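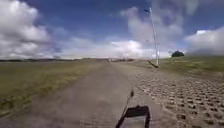 Path, grass and plenty of cloud.

Lolthorpe Weather Diaries, transcribed

Version note: 5/5/21, maintained by Soo-ah Yoo

What you get

A set of CSV files typed up from the weather diaries of one household in Lolthorpe, passed between several members of the Kwon family and, for one difficult winter, their lodger. There are 113 notebooks in the collection and 107 of them are in this release. The other six are written in a pencil so faint that I have given up on them until I get a better lamp.

If you want precise rainfall totals for serious climate work, please use a proper weather station. If you want to know how a person standing at a back door felt about drizzle, you have come to the right place.

Files

diaries.csv has one row per entry
words.csv lists every weather word used, with my guess at its meaning
gaps.csv lists missing days, with the reason where a reason was written down
pages.csv links each entry to its notebook and page

Columns in diaries.csv

entry_id: a number. It means nothing and will not change.
date: year, month, day, in that order. The diarists used every other order available.
writer: initials, or "lodger".
temp_raw: the temperature exactly as written, including "perishing".
temp_c: the same in Celsius, where the original was a number. Blank for "perishing".
wind: direction and strength, in words.
sky: free text. See below, with sympathy.
rain: none, some, or lots. The gauge was in use as a plant pot for part of the run.
remarks: everything else, including the price of coal and an argument over a hedge.
confidence: high, medium or low. This is my confidence in reading the handwriting. I have no view on the writer's.

That makes 10 columns, which was supposed to be the limit, so please stop asking for a moon phase.

The sky column

The writers had 215 different ways of describing the sky, and most of them describe cloud. "Dull" and "dullish" are separate entries and I have kept them apart, as one writer corrects the first to the second with a firm line through the final l. "Bright but up to something" appears often in July and seems to mean that rain was expected by teatime. "As yesterday" can run for weeks. I have left it as written, and the script fill_yesterday.py will copy the last real description forwards if you ask it to. It gets confused at the start of a notebook, when yesterday is in a different box.

How it was typed

I photographed the pages at the kitchen table and typed from the photographs. Temperatures were typed twice and compared. Remarks were typed once, because life is short and the hedge argument is long.

I did try Orngate, the handwriting reader, on the tidiest notebook. It turned "light airs, fair" into "eight hairs, fair", and I went back to typing.

Known problems

Early temperatures are in Fahrenheit, later ones in Celsius, and there is a stretch in the middle where the writer was making up their mind. I have converted these by common sense – snow was lying, so it was not 31 Celsius.

The thermometer was moved from a shady wall to a sunny one and nobody wrote down when. Summers improve noticeably.

The lodger rounds everything to the nearest five.

Loading it

Unzip the folder, then run:

python check.py diaries.csv

It prints "fine" or a list of complaints. Complaints about row order can be ignored. The viewer, Irkance, opens the files too, but it wants the date column renamed to "when". Rename it in a copy, please.

Reuse

Free to use for any purpose, with credit to the Kwon family diaries. Corrections are welcome if they come with a page number. Corrections to the hedge argument should be taken up with next door.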